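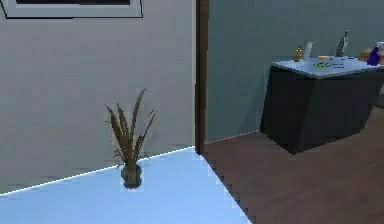
糸が途中で足りなくなったとき、同じ色をもう一度買えるのかどうか、はじめに書いておいてほしい、というお便りが二月に届きました。たしかに前のページでは、その答えがいちばん下にありました。今回、順番を直しましたので、その質問から始めます。

よくあるご質問(毛糸と麻糸の店 シンダランス/Sindalance)

同じ色の糸を、後から買い足すことはできますか。

色の名前が同じ糸は、たいていの場合ございます。しかし、染めた日が違いますと、色が少し変わります。ラベルの裏に「染め番号」という小さい数字がありますから、ご注文のときに備考欄へお書きください。同じ番号が残っていれば、それをお送りします。残っていないときは、送る前に必ずメールでお知らせします。黙って別の番号をお送りすることはいたしません。

番号の違う糸しかないときは、どう編めばよいですか。

前の糸と新しい糸を、二段ずつ交互に編む方法をおすすめします。十段ぐらい続けますと、境目がかなり目立たなくなります。袖口や襟のゴム編みだけを新しい糸にする方もいらっしゃいます。私はこの方法のほうが好きです。模様の種類が変わるところでは、色の違いは目につきにくいからです。

Clarska、Bugti、Nastine の違いがよくわかりません。

Clarska(クラルスカ)は、細めの羊毛の糸です。撚りがしっかりしていて、セーターや手袋に向いています。最初は少し固いと感じるかもしれませんが、一度水を通しますと、やわらかくなります。
Bugti(ブグティ)は太い羊毛の糸で、撚りが甘く、早く編めます。ひざかけ、帽子、室内ばきなどにお使いください。靴下にはおすすめしません。かかとがすぐに薄くなります。
Nastine(ナスティーネ)は麻の糸です。伸びませんので、編むときに手が疲れるという方が多いです。夏のショール、買い物袋、台所のふきんに合います。

かせのまま届きました。このまま編めますか。

編めません。玉に巻いてからお使いください。かせを広げて、椅子の背にかけるか、どなたかの両手にかけてもらって、糸の端から巻きます。結んである細い糸は、かせを椅子にかけてから切ってください。先に切りますと、からまります。からまったかせについてのご相談は、残念ながら、とても多いです。そのときは引っぱらないで、輪の形を保ったままゆっくり振ってみてください。
玉巻きをこちらでいたすこともできます。注文画面で「玉巻き希望」をお選びください。料金はかかりませんが、発送が一日遅くなります。

玉はきつく巻いたほうがよいですか。

ゆるく巻いてください。きつく巻いた羊毛は伸びたままになり、編んだ後で洗ったときに縮んで、寸法が変わります。親指を一本入れたまま巻いて、ときどき抜いて向きを変えると、ちょうどよいゆるさになります。

どのように洗えばよいですか。

羊毛の糸は、30度以下の水で、押し洗いをしてください。こすらないこと、水の温度を急に変えないこと、この二つが大切です。洗剤は、おしゃれ着用の中性のものをお使いください。すすいだ後はタオルに巻いて水を取り、平らなところで形を整えて干します。つるして干しますと、肩と裾が伸びます。
麻の Nastine は洗濯機で洗えます。必ずネットに入れてください。乾いたとき板のように固くなりますが、これは悪くなったのではありません。両手でよくもむと、また動きが出ます。

赤と紺の糸から色が出ました。不良品ですか。

濃い色は、最初の二回か三回、水に色が出ることがあります。これは不良品ではないと考えております。ただし、白い糸と組み合わせて編む場合は困りますね。その場合は、編む前に、かせのままで一度洗ってください。何回洗っても色が出続けるときは、糸の残りとラベルをお送りください。送料はこちらで払います。

糸の中に草のような小さなものが入っています。

羊が食べたり、寝たりしている場所の草です。紡ぐ前に取っていますが、すべては取れません。強い薬品を使えば全部なくせますが、糸の手ざわりが変わりますので、使っておりません。見つけたら、ピンセットでお取りください。

結び目がありました。

一かせの中に結び目が二つまでは、どうぞお許しください。三つ以上あった場合は、交換いたします。編んでしまった後でもかまいません。結び目のところまで来たら、ほどいて、段の端で新しくつなぐことをおすすめします。

編み図はついていますか。

ついておりません。編み図は別に販売しています。日本語のものと、ギリシャ語のものがあります。日本語の編み図は、私が書いて、編み物の先生に直していただきました。それでも変な日本語があるかもしれません。意味がわからないところは遠慮なくお聞きください。編み目記号は日本の書き方に合わせてあります。

編み図のゲージと合いません。

まず、針の号数を一つ変えてみてください。目が多すぎるときは太い針に、少なすぎるときは細い針にします。見本は小さく編まないでください。手のひらより大きく編んで、洗って、乾かしてから測ります。洗う前の見本で測った寸法は、Clarska の場合、あまり当てになりません。
目の数が合って段の数が合わないことは、よくあります。その場合は、段数を数えずに、編み図に書いてある長さまで編んでください。

送料はいくらですか。

糸のご注文が3,000円以上のとき、送料は無料です。それより少ないときは、お住まいの地域によって変わりますので、買い物かごの画面でご確認ください。編み図だけのご注文は郵便でお送りします。

支払いは何が使えますか。

クレジットカードと銀行振込です。銀行振込の場合、ご入金を確認してから糸をお取り置きします。急いでいらっしゃる方は、カードのほうが早いです。代金引換は、申し訳ありませんが行っておりません。

編まなかった糸を返すことはできますか。

ラベルがついていて、かせのままであれば、お受けします。到着から30日以内にメールをください。返送の送料は、お客様にお願いしております。玉に巻いたもの、こちらで玉巻きをしたもの、途中で切ったものは、お返しいただけません。

色の見本帳はありますか。

ございます。三種類の糸を短く切って、厚い紙につけたものです。画面の色と本当の色は、どうしても違います。特に緑と紫は違いが大きいと、よく言われます。セーターのように糸をたくさん使うものを編む前には、見本帳をご覧になると安心です。見本帳は返していただく必要はありません。新しい色が増えましたら、その分だけの紙を、次のご注文の箱に入れます。

保管のとき、虫が心配です。

洗って、よく乾かしてからしまってください。虫は、汚れのついた羊毛を好みます。ふたのある箱か、口の閉まる袋に入れ、防虫剤は糸に直接触れないように上に置きます。私はラベンダーの袋も入れていますが、これは香りのためで、ラベンダーだけで虫を防げるとはお約束できません。箱は季節が変わるときに一度開けて、中を見てください。

編んだものを売ってもよいですか。

糸はお客様のものですから、ご自由にお使いください。編み図のほうは、手で編んだ作品でしたら販売していただいてかまいません。編み図そのものをコピーして配ること、写真に撮って載せることは、おやめください。作品の説明に糸の名前を書いてくださると、たいへんうれしいです。

お店へ行って、糸をさわることはできますか。

はい、できます。ただ、私は発送や染めの仕事で出ていることがありますので、前の日までにご連絡ください。午前より午後のほうが、ゆっくりお話しできます。編みかけのものをお持ちくださっても大丈夫です。間違えた段を見つけるお手伝いぐらいは、いたします。

まとめて買うと安くなりますか。

同じ糸を4,000グラム以上お求めの場合は、別の値段がございます。教室やサークルの方は、色と量を書いて、お問い合わせください。この量になりますと在庫がないことが多く、染めるところから始めますので、日にちの余裕をお願いいたします。

質問のメールには、どのぐらいで返事が来ますか。

2日以内にお返事いたします。来ない場合は、迷惑メールの中をご確認のうえ、もう一度お送りください。漢字を読み間違えることがありますので、お名前にはふりがなをつけていただけると助かります。

シンダランス
エヴドキア・ヴェルヴェリディス(Evdokia Ververidis)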